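Chapter 4

Reading a Wall Before You Touch It

In this chapter
Telling paper from cloth, and cloth from grass
Finding the direction of a wall covering
Seams, panels and shade change
Taking notes you can still use in a month

I learned to hang wall coverings from a woman named Müzeyyen Kahraman, who had a shop with two ladders, one good table and a radio that only got one station. On my first job with her I showed up with a bucket of paste already mixed. She looked at the bucket, looked at me, and told me to go stand in the dining room until lunch. I thought I was being punished. I stood there for a while feeling sorry for myself, and then I got bored, and then I started looking at the wall.

By lunch I could tell her where every seam was. I could tell her that two of the panels near the window had faded and that somebody had patched behind the door. She handed me a sandwich and said we could start now.

So that's what we're going to do in this chapter. The first three chapters were about tools, paste and primer, and I know some of you skipped ahead to get to the hanging part (it's in Chapter 5, and it will wait for you). Before that, I want you to spend some time with walls that are already covered. You'll be asked to repair them, match them, strip them or talk an owner out of stripping them, and you can't do any of those well if you don't know what you have in front of you.

What counts as a textile wall covering?

People in the trade use the word pretty loosely, and so will I. In this book it means any covering where you can see and feel separate strands: woven cloth on a paper backing, yarns laid side by side and glued down, and the whole family of grasscloths. Strictly speaking, grasscloth is made from plant fibers and a linen-look covering may not be. From six feet away you often can't tell, and plenty of printed vinyls do a good job of fooling you too.

Get close. Put a lamp near the wall so the light rakes across it, and let your eyes follow one strand as far as it goes. A printed copy will repeat sooner or later. You'll see the same bump in the same place, again and again, once per repeat. Real yarn doesn't do that. It gets thick, it gets thin, and it throws in a lump wherever it feels like it. Those lumps are called slubs, and when a client calls them flaws you're going to need a kind way to explain that they paid extra for them.
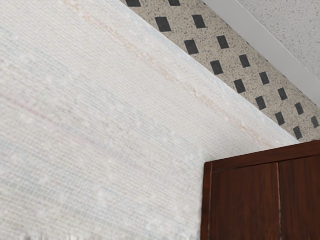 Figure 4.1 A cream-white wall covering with a fine grasscloth-like texture. Look for the small fuzzy slubs and the hints of blue, gray and beige among the strands.

Color is the second thing to look at, and it's the one my students get wrong most often. Ask someone what color a wall is and they'll give you one word. White. Tan. Green. With a textile covering that one word is nearly always a blend, and if you order a patch to match the word, you'll hate the patch. My friend Volkan Tatlı keeps a string of yarn samples on a key ring and holds them up one at a time until he has found every thread color he can. It takes him forever! But his repairs disappear, and mine didn't until I started copying him.

Direction

Most paper doesn't care much which way your eye travels. Cloth does. Strands catch light along their length and hold shadow between them, so the same material can look a full shade darker if a panel goes up the wrong way. Always mark the top of every piece on the back, in pencil, before you cut it. Never use a pen, as the ink can bleed through with the paste.

I once hung a whole hallway of a covering called Gisell, 248 square feet of it, with one panel upside down. I walked past it for two days. The owner, Bianka Szénási, spotted it from the stairs with her coat still on.

Seams and shade

You won't hide the seams on a natural textile, so please don't promise anybody that you will. What you can do is plan them. Stand in the doorway people use most and decide where a line would bother you least. Then lay out your panels on the floor in order and look for a jump in shade between neighbors. Up to 4 panels out of a batch may need to trade places before the run looks calm.

Try it yourself

Pick a covered wall you're allowed to touch. With clean, dry hands and a lamp, write down the strand direction, every thread color you can find, the distance between seams, and anything that looks faded or patched. Leave the page alone for a week, go back, and do it over without peeking at your first notes. Then lay the two pages side by side and circle whatever you missed the first time. Keep both pages — you'll need them for the layout drawing in Chapter 5.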